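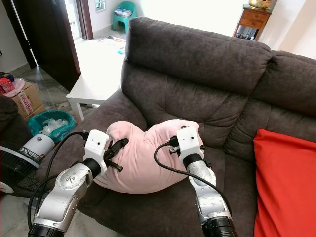 A pink plush pillow on a fabric sofa

A throw pillow, also called a scatter cushion or accent pillow, is a small soft cushion used on sofas, armchairs and beds. It is mostly decorative, though people also use it to support the lower back or the neck. In American English "pillow" covers both bed pillows and sofa pillows, while British speakers usually call the sofa kind a cushion.

History
Stuffed cushions were used in the ancient world on benches and couches. In Europe they stayed a sign of wealth for a long time, as good cloth and feathers cost a great deal. Machine-woven fabric made covers much cheaper in the 19th century, and ready-made cushions spread to ordinary homes. Embroidered covers were often made by hand as gifts.

The furniture writer Mieke Jansen divides modern throw pillows into matched sets, sold with a sofa, and loose pieces bought later. Her survey of 691 living rooms found that loose pieces were more common in homes with children.

Filling
Down and feather fillings are soft and hold a dent when pressed. Polyester fiber is light, cheap and springs back, but it forms lumps with age. Foam keeps its shape best and is used mainly in firm square pillows. Kapok, a plant fiber, was widely used before polyester and is still sold by a few makers – among them Timmermans, which lists 16 sizes.

Shapes
Square and rectangular pillows are the most common. Round pillows and long bolsters are also made. Novelty pillows take the outline of an animal, a food or a cartoon character, and usually have a plush cover.

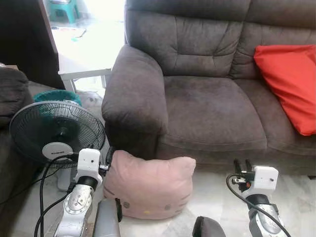 Care
Many covers have a zipper and can be washed apart from the filling. Pillows sewn shut are spot cleaned or washed whole, depending on the label. Feather pillows need a long drying time – damp filling can grow mold.

See also
Bolster
Slipcover
Upholstery

References
Jansen, Mieke. The Loose Cushion. Postidetti.
Krishnan, Parvathi. "Fillings Old and New." Retrieved 6/26/22.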